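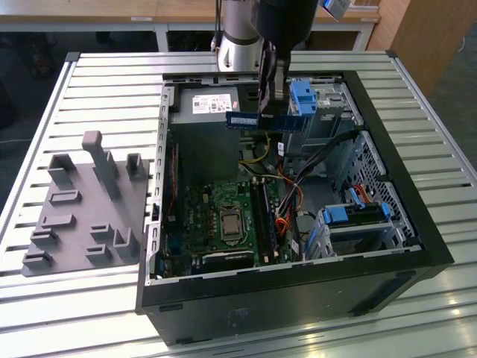
SETUP GUIDE > MATCH DAY > SECTION 9

Setting up a match in Preltar Scorer

Use this section to create a soccer match, load both squads and start the clock. You need a club login with Scorer or Admin rights. League officials with read-only access can view a match but cannot start one.

Before you begin

Check that both squads are registered for the current season. Players added after 10/5/24 need a new squad number before they show up in the team sheet list.

Creating the match

1. Sign in and select Fixtures from the left menu.
2. Select New Match. For a league game, enter the four-digit fixture code, for example 3521. The teams, venue and kickoff time fill in from the league list.
3. For a friendly, leave the code blank and type the team names by hand.
4. Check the kickoff time. Evening games are shown on the 24-hour clock, so an 8 p.m. start reads 2000.
5. Select Save.

Note: A fixture code can be used once. If a match was abandoned and is being replayed, ask the league office for a new code.

Loading the team sheets

1. Open the match and select Home Squad.
2. Tap each starter in turn. The counter turns green at eleven.
3. Tap Bench and add the substitutes.
4. Mark the captain and the goalkeeper.
5. Repeat for Away Squad, then select Lock Sheets.

Caution: Locked sheets can be changed only by an Admin. Get both coaches to check the names before you lock.

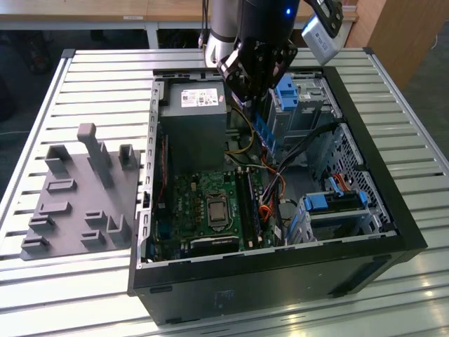
Computer case on the bench, side panel off.

Starting and stopping the clock

1. Press Start on the referee's whistle.
2. Press Half at the break. Do not press Stop, which closes the match.
3. Press Start again for the second half. The clock resumes at 45:00.
4. Enter goals, cards and substitutions as they happen. Each entry takes the clock time when you tap it. To change the time, hold the entry and select Edit.
5. At full time, press Stop and confirm the score.

Note: In cup ties that are level, select Extra Time before you press Stop. For a shootout, select Penalties and enter each kick in order, including misses.

If the connection drops

Keep scoring. The app stores around 100 entries on the device and sends them when the signal returns. Do not sign out or switch devices until the orange bar clears.

Questions about fixture codes go to Orla Ó Gríofa at the Cletimthorpe league office. For login problems, contact Nevzat Akbulut.

Next: Section 10, Match reports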